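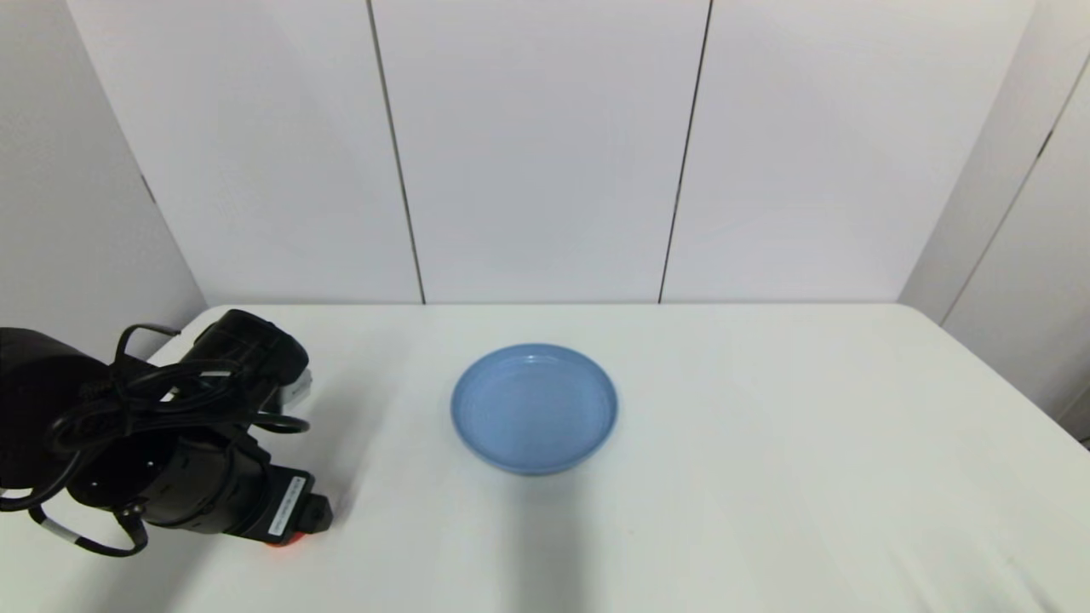
Chapter 4
What the Arm Costs Before It Moves Anything

I bought my first robot arm the way I bought my first car. I looked at the price, I looked at my bank balance, the second number was bigger, and I signed. I was running a small test lab at Prandetti then, and I honestly believed I was done spending money for the year. (Go ahead and laugh. My old boss Delphine Whitfield did, and she was the one who had to approve everything that came after.)

So before we get into quotes, leases and payback tables, I want you to spend this chapter on the stuff that sits near the arm. I mean the table, the walls, the cables, the thing on the end of the arm, and the things the arm is supposed to pick up. Look at the setup that opens the chapter. There's an arm, a white table, white panels on three sides and one light blue dish. It's about as plain as a work cell gets, and I could still fill a budget sheet from it without trying very hard.

By the end of the chapter you should be able to take a single work cell, break it into lines you can price, and say which lines have to be paid before the first day of work and which can wait.

4.1 Start with the job, even if it's a dull one

When students plan a purchase, they nearly always open a catalog first. I get it, catalogs are fun! But a catalog can't tell you how heavy your dish is or how far it has to travel. Write the job down in one plain sentence before you look at a single product. "Pick up an empty dish from anywhere on the table and set it down on a marked spot" is a good job sentence. "Automate dish handling" is a bad one, and I've seen it on a real purchase request.

The job sentence gives you reach, load and the kind of grip you need. Those will knock out most of the catalog for you. When we did this at Bisik, a packing firm I helped for one long summer, we began with 22 arms on the list and had 11 left after lunch. We hadn't talked about money yet.

4.2 The lines people forget

I keep a list taped inside my planning notebook, and I add to it every time I get burned. Here's the part of it that matters for a small tabletop cell:

The surface. You need a table that doesn't wobble when the arm stops hard. If you plan to cover it with a cloth or a plastic sheet, budget for spares, and for somebody's time to smooth the wrinkles out.

The surroundings. Plain panels look like a luxury until you try to get a camera to find a pale object against a busy shop floor. Price them with the cell. If you wait, they'll come out of somebody else's budget and you'll owe that person a favor.

Light. Look at the shadows on the table in the opening picture, one beside the arm and a long soft one in front of the dish. Whether shadows bother you depends on the job, but lamps are cheap next to the hours you can lose chasing a shadow in software.

Cables. Oh, cables. Look at those black loops around the arm. A cable that bends all day is a wear part, the same as a brake pad, and it should have its own line with a replacement date next to it. Add clips, sleeves and at least one full spare set.

The end of the arm. Sellers may or may not include a tool in the base price. Ask, and get the answer in writing.

Test objects. Buy more than you think you need, in more than one color. We ordered 18 dishes for the Riis trial and I was back at the store in June.

4.3 Two quotes for the same arm

Naveen Kandpal taught me the trick I use most. He was the buyer on the Prunovbridge project, and he'd ask every seller for the price twice: once for the arm in its box, and once for the arm doing the job sentence on our table, with their people leaving the building afterward. The gap between those two numbers is what most of this chapter is about.

On one bid the second quote had 17 more lines than the first. Some of them were fair (mounting, training, a safety check). A couple were things we already owned, so we crossed them out. And one was a support plan that renewed itself every year unless we wrote a letter, and I'd have missed it completely if Naveen hadn't made us read the thing out loud.

Do that, by the way. Read quotes out loud with another person in the room. It feels silly for the first page.

4.4 Now or later

Once you have your lines, sort them into two piles. The first pile holds anything the arm can't safely run without. The second holds everything that would make life nicer. Be strict! A second tool usually goes in the second pile. A spare cable goes in the first, whatever your finance office says about it.

Then put a month beside every line in both piles, even if the month is a guess. Delivery times will push some of these around, and we'll deal with that in Chapter 5. For now, keep your job sentence at the top of the sheet, where whoever signs for the money will read it first.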